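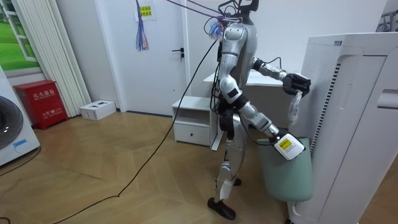 Unit 4: Waste Bins, Liners and the Care of Small Rooms
Certificate in Domestic and Residential Services
Grakisthorpe College of Further Education
Handout prepared by Remedios Peñalver. Revised Jun 26, 2022.

4.1 Scope of the unit

This unit covers the emptying, cleaning and relining of small waste bins in bedrooms, study bedrooms and single offices. Kitchen bins, food caddies and clinical waste are dealt with in Unit 7 and should not be confused with the material given here. Students who missed the session on floors (Unit 3) should read that handout first, as several terms are carried over without further definition.

By the end of the unit students should be able to choose a liner of the correct size, fit it so that it stays in place, and return the bin to a suitable position in the room. They should also be able to explain to a resident or a colleague why a bin has been moved.

4.2 Types of small bin

Most bins met with in residential work are open-topped. A tapered bin, narrower at the base than at the rim, is the most common pattern. It stacks easily in a store cupboard and empties cleanly when tipped, but it has a small footprint and is more easily knocked over than a straight-sided bin of the same height. Pale colours such as mint green, cream and light grey show marks sooner than dark ones and will need wiping more often.

Pedal bins and swing-top bins are found in bathrooms. They hold odours better, but the hinge and the underside of the lid must be cleaned each time, and both are frequently forgotten. Wire or mesh bins are suitable for dry paper only.

4.3 Choosing a liner

A liner is measured flat. To find the size required, measure round the outside of the rim and halve the figure; this gives the least width the liner may have. Add a small allowance for turning over the edge. The depth of the liner should be the height of the bin, plus half the width of the base, plus the turnover.

Transparent liners are preferred in shared accommodation. The contents can be checked at a glance for glass, batteries or recyclable material, and no one is required to put a hand inside. Opaque liners may be used where a resident has asked for privacy, and such a request should be entered on the room card.

Liners are supplied to the practice rooms in rolls of 25. The training stock is ordered once a year, in October, and amounts to 2,000 liners. Students are asked to tear along the perforation and to return the roll to its box.

4.4 Fitting the liner

A thin plastic bag taken from a roll or a packet is usually crumpled and its sides cling together. Rub the open edge between finger and thumb until the two layers part, then open the mouth fully before bringing it to the bin. One hand should steady the bin by the rim throughout. A light bin that is not held will slide or tip as the bag is drawn over it.

Lower the bag into the bin and press it gently to the bottom with the back of the hand. Turn the top edge outwards over the rim all the way round. Trapped air will lift the bag; run a finger down the inside wall to let it escape. If the bag is too wide for the rim, gather the surplus at one side and knot it - do not tuck it underneath, where it will work loose.

A correctly fitted liner touches the base, shows an even turnover and does not move when a crumpled sheet of paper is dropped in. Assessors will apply this last test.

4.5 Emptying and cleaning

Gather the turned-over edge inwards, twist and tie. Lift the bag straight up. Where it resists, hold the bin down at the rim and ease the bag free at one side first. Bags should be carried away from the body and should never be compressed by hand or foot.

Inspect the empty bin in good light. Wipe the inside from the rim downwards with a damp cloth and general-purpose cleaner, then the outside, then the base. Dry it thoroughly before relining. Moisture left beneath a liner is the usual cause of a smell which persists after the waste has gone.

4.6 Position of the bin in the room

In a small room the bin competes for floor space with the bed, the desk, the nightstand and any free-standing appliance. The following guidance applies to the practice bedroom and to most rooms of a similar kind.

The bin should stand within reach of the desk chair and clear of the swing of the door. It should not obstruct a drawer. A nightstand with an open shelf above and a drawer below needs enough space in front for the drawer to be pulled out to its full length.

Where the room contains an air purifier, particular care is required. These are often tall cabinets with perforated or vented panels, and air must pass freely through them. A bin pushed against such a panel will restrict the flow, and a loose plastic bag may be drawn on to the vents. The Lepik training guide issued with this course recommends a clear gap of 20 centimetres on every vented side, and that figure will be accepted in the assessment. Empty liners must not be left on top of the cabinet or in its handle recess.

Light wooden floors mark easily. Lift the bin when moving it and do not drag it. Check the underside for grit before it is set down.

4.7 Practical exercise

Students work in pairs. One student empties, wipes and relines the bin while the other observes and completes the Rulmont checklist, after which they change places. There are 9 entries on the checklist, each marked as met or not met. Partial marks are not given. The observer should remain silent until the bin has been returned to its position.

Ainhoa Cabello will supervise the exercise and will sign completed checklists at the end of the session. Unsigned sheets cannot be counted towards the unit.

4.8 Points for written revision

Define turnover, footprint and allowance as used in this unit. Give the method for measuring a liner flat. State the circumstances in which an opaque liner may be used. Describe the effect of placing a bin against a vented panel.

Further reading: Trultska Housekeeping Manual, chapter on refuse, sections on liners and on small containers. Copies are held at the issue desk for reference use only.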